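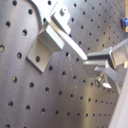

About Durnarex

Durnarex designs and installs robot cells for light assembly: cable routing, clamp and bracket handling, fixture loading, part transfer. We employ 30 people in Bekton, in a single building that holds the test floor, the machine shop and the offices. Most of our customers are manufacturers with one to three production lines who are automating a task for the first time.

The company was set up by Agata Donati after twelve years in harness assembly, the last five of them as a line supervisor. She still runs the technical side. Oluwatosin Olatunji is responsible for operations and for the part of each project we call station transfer, described further down.

What we work on

Rigid parts are well understood. A bar or a bracket has one shape, and once the fixture is repeatable the remaining questions are approach angle, clearance and grip force. We do a fair amount of this work and it pays for much of the rest.

Flexible parts take longer. A cable sags and takes a set from the reel. It also reacts to being held at one end by moving at the other. A program that places it correctly at the first clip can leave too much slack at the second and none at the third. For that reason every cable routing job starts at the bench. We lay out the clips on a breadboard at the positions given in the customer's drawing, run cable through them by hand, and record slack, bend radius and insertion force at each clip. Then we move the clips and do it again. The grid makes this quick. A clip can be shifted by one hole, or rotated on its screw, and the layout can be written down as row and column.

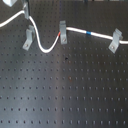

White cable and L-shaped holders on the test floor breadboard, Bekton.

Bench layouts are kept for the length of the project and for one year of service after it. Our current log holds 1020 entries, each with a hole map, cable type, jacket material and the initials of whoever ran it. Customers receive the entries for their own job as part of the handover file.

What changes for the people at the station

Most inquiries we receive give a cycle time and a target headcount. We ask for the job description as well. The written procedure for a routing station typically has four or five steps. The person doing the work performs many more, and some of them catch faults before they move down the line: feeling a burr on a clip, noticing that a reel has been stored badly, setting aside a connector that looks slightly off. A cell that replaces the four or five written steps removes these checks too, unless they are identified and given to someone or something.

Station transfer is the procedure we use to find them. It has run in the same form since the Grasso project and consists of the following.

Observation. One of our engineers works at the station for eight hours, split over at least two shifts. The engineer assembles parts to the normal standard and is corrected by the regular operators. No video is taken in this phase.

Task list. The operators and the engineer write down every action, including those that do not appear in the procedure. The operators sign off on the list before it is used.

Allocation. Each action is assigned to the cell, to a person, or to an upstream fix. Reel storage, for instance, is nearly always an upstream fix.

New role. The operator position that remains is described in writing, with grade and training hours, before the purchase order for the cell is placed. We decline projects where this document is refused.

In practice the remaining work is of a different kind. Repetitive insertion goes down, along with the thumb and wrist strain that comes with it. Monitoring, changeover and first-level fault clearing go up. Some operators prefer this and some do not. At Boden, where we installed a two-cell line for panel wiring, three operators moved to cell supervision and one asked to transfer to manual rework, which she found more varied. Both outcomes had been provided for in the role document. Walking distance per shift also increased at Boden, by more than we had estimated, and we now include floor layout in the allocation step.

We do not publish savings figures. They depend on part mix and shift pattern, and a figure from one plant is of little use in another.

How a cell is tested

A program goes from simulation to the bench before it goes to a production fixture. On the bench the gripper works with the customer's cable, clips at drawing positions, and speed limited.
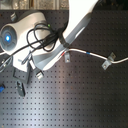 Operators from the customer's plant attend bench testing from the second week onward. They are asked to stop the arm whenever something looks wrong to them, without having to say why at that moment. Stops are logged and discussed at the end of the session. The log has changed programs more often than our own reviews have – mostly in the approach to a clip, where an experienced eye picks up a cable about to twist well ahead of our force limits.

Acceptance takes place in Bekton first and is repeated on site. The on-site test is run by the customer's operators, with our staff present but not at the controls.

Training and service

Training covers start-up, safe stop, recovery from a missed clip, gripper finger replacement and teaching a new clip position. It is given at the machine in groups of no more than four. We return in the third month for a further day, when the questions are better.

Service calls are answered by the engineers who built the cell. The phone is staffed from 6 a.m. to 10 p.m., which covers the first two shifts at all current sites.

Visits

The test floor can be visited by appointment. We ask visitors to bring a sample of the part and, where possible, someone who assembles it. The September visits are reserved for technical schools; requests from schools go to Oluwatosin Olatunji, all others to the general office.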